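3.2 Why loops matter

Terry cloth is a wonderfully odd fabric. Two sets of warp threads run side by side on the loom, one held tight to form the ground and the other let out slack, so that each beat of the reed pushes the slack threads up into loops. The loops do most of the drinking. They hold a great deal of thread in a small area of cloth, and they leave gaps between them where water can sit before it creeps down into the ground weave.

Anyone who has owned a towel for long enough knows that it changes. The first few washes often make it thirstier, as the softeners left over from finishing rinse away. After that the picture gets more interesting, and it is here that the older textile literature goes quiet. Most published tests stop early in a towel's life, while the towels in our homes go on for years. We wanted to follow ordinary towels well past that point, in ordinary houses, with ordinary washing powder.

Households in Breltavcombe and Hudgate took part, 18 in all, and between them they logged 3614 washes. Each household kept a simple diary by the washing machine, noting the temperature, the powder or liquid used, and how the towel was dried. We were delighted by how full these diaries were. Several people added remarks in the margins about smell, stiffness and which member of the family had left a towel on the bathroom floor, and these remarks turned out to be some of our richest material.

Chrysikopoulos has argued that the feel of a towel in the hand is a poor guide to how well it dries the skin, and our diaries bear him out. Towels described as "lovely and soft" were quite often the ones that pushed water about on the skin before taking it up. The reverse was also common — a line-dried towel could be called "like cardboard" and still be praised for doing its job. We treat softness and thirst as separate matters from here on.

Folding and twisting deserve a word too. A towel hung flat over a rail has most of its loops open to the air. Once the cloth is twisted, the loops on the inside of the fold are pressed against each other and air has a much harder time reaching them (Figure 4 shows a reddish-brown terry towel with a rope-like fold that opens into a wider, softer mass). Diary entries that mention a musty smell mention bunched or twisted towels again and again. 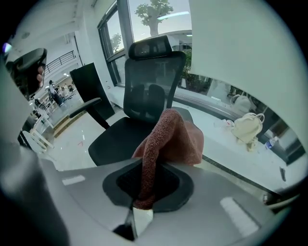

Figure 4. Terry towel against the front edge of a chair seat, with part of the cloth in a twisted fold. The looped texture is visible.

3.3 Measuring thirst at home

We needed a test that people could carry out at the kitchen table, and the sinking test is a beauty. A small square of the cloth is laid on still water and timed until it goes under. Stefanou first suggested it to us as a classroom activity, and we changed very little. Each household received spare squares cut from the same roll as its towels, and washed them in a Bulico mesh bag alongside the towels themselves.

Every square was tested 2 times and the slower result kept. Tap water was used throughout, left to stand overnight so that it came to the temperature of the room. Squares washed with fabric softener floated longest in nearly every household, which pleased those who had already given it up and started some lively talk among those who had not. Section 4 sets out the sinking times by drying method, beginning with the line-dried squares.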